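Play kitchen opens at Goven community hall

Families in Goven have a new corner to cook up a storm in, after the long-awaited play kitchen opened its doors at the community hall this June.

The kitchen belongs to Flumirlow, the parent and toddler group that has met in the hall's back room for the past four years. Until now its pretend cooking lived in a single cardboard box, much loved and held together with a great deal of parcel tape.

"We had a teapot with no lid and a lot of plastic peas," said Farzana Janjua, who runs the morning sessions. "The children never minded, but I did! To see them with proper pots and things they can really serve up is just lovely."

The money came from a sponsored walk along the canal in the spring, when 16 families set off from Okeck lock in pouring rain and came back with enough in pledges to buy almost everything on the wish list. A shop in the next village, Rana Toys, let the group have the rest at cost.

Children aged from two to five can now help themselves to pots, plates and bowls in soft blues and greens, along with play fruit, a toy oven and a bottle of ketchup, already the most argued-over item in the building.

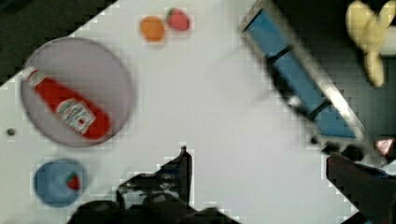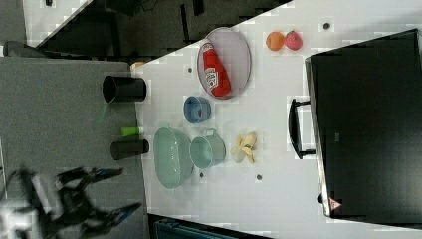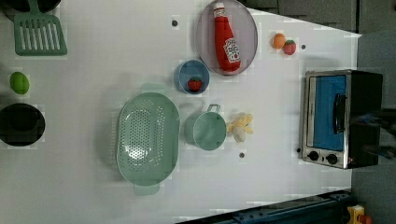
Ketchup, an orange and plenty of room to cook on the white table at Goven community hall.

Hammad Dhanial, whose twins started at the group last autumn, was put in charge of choosing the food and admits he got rather carried away.

"I went in for a few bits of fruit and I was there until they wanted to lock up," he said. "There's a banana, there are strawberries, there's an orange. My two have served me strawberry and ketchup every single day since, and I've had to eat all of it and ask for seconds."

The white table is the place to be, and on the opening morning the café game ran right through snack time, with orders shouted across the hall and grandparents made to wait their turn. Shabnam Minhas, who came along with her grandson, was charged 70 pounds for a peach and told there was no change.

The group hopes to add a little shop counter next, with a till and some baskets, and would be delighted to hear from anyone with dressing-up aprons in small sizes. Clean yoghurt pots and empty egg boxes are also very welcome and can be left in the crate by the side door.

Flumirlow meets during term time from 9.30am, and new families can simply turn up. The first 2 visits are free, and there is tea and toast for the grown-ups.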